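Urkton Plaza Paving Renewal
Progress report to the Lüthi Fund
Prepared by Ursina Sutter, project coordinator
Report date: 29/02/2024

1. Work in this period

The grant covers inspection of the plaza paving, replacement of failed slabs, resealing of the joints and removal of waste. Inspection is finished. Replacement is under way on the side nearest the hedges and will continue through the spring as the weather allows.

We planned to lift 126 slabs in the first phase. The inspection did not change that number, but it did change the order of work. Slabs near the hedge line had more movement than the older drawings suggested, so the crew started there and left the middle of the plaza for later. Where a slab came up whole and sound it was relaid on new bedding. Broken slabs are not being reused.

2. Waste and rubble

Broken concrete, stone and tile are being kept in one place on the plaza until there is enough for a full truck. The contractor, Clamwood, asked for this at the start and we agreed to it. It means fewer trips over paving that has not been checked yet.
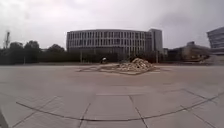
Collection is booked on 30 days' notice, and the first booking was made in February. Small fragments spread from the base of a heap and get carried across the slabs, so sweeping has been added to the daily list. Clamwood has not charged extra for it. Once the rubble is gone, the slabs underneath will be inspected the same way as the rest. Any that need replacing will come out of the contingency line.

3. Joints and drainage

Joint sealing has not started. We have a quote for 1,000 meters of sealant, enough for the long joints and most of the short ones. The supplier, Landov, will hold the price until the end of the next reporting period. Sealing needs dry slabs and a few clear days in a row, and February did not give us that.

Drainage is the item we are least sure of. The slope was set when the plaza was first laid, and a few panels have settled since then. We have marked seven spots to check after rain. If the settlement is slight, new bedding will correct it. If a spot sits over a failed drain line, it falls outside this grant and we will report it separately before spending anything.

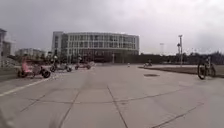 Slab panels and joints on the plaza, with the curved building behind.

4. Access and parking

The plaza has stayed open throughout. People walking to the buildings can still cross it, and a strip along each entrance is kept clear at all times. Two-wheeled vehicles are still allowed, but they will have to move when work reaches their area. Notices will go up at the building entrances a week ahead.

We have had few complaints. Most were about dust, and one was about early noise. The crew now starts cutting later in the morning.

5. Open side of the plaza

The open stretch toward the trees is the largest single area and the last in the program. It was inspected by walking each row and sounding the slabs. No lifting is planned there in this phase apart from single slabs that rock underfoot. The light poles stay where they are, and the paving around the bases will be cut by hand.

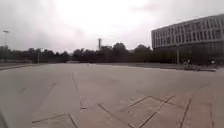 Engelbert Tanner asked that the open stretch not be left until last without a fixed date, as people cross it every day and a rocking slab is a trip hazard wherever it is. He would accept a later finish near the hedges in exchange. We have put this to Clamwood and expect a revised schedule with their next invoice.

6. Budget

Spending is within the approved amount. Slab replacement is slightly under its line and waste removal is slightly over. We are not asking to move money between lines at this point.

7. Next period

Finish lifting and relaying near the hedges. Clear the rubble and inspect the slabs beneath it. Check the marked spots after rain. Confirm the sealant order with Landov before the price expires. Send the Fund the revised schedule for the open stretch.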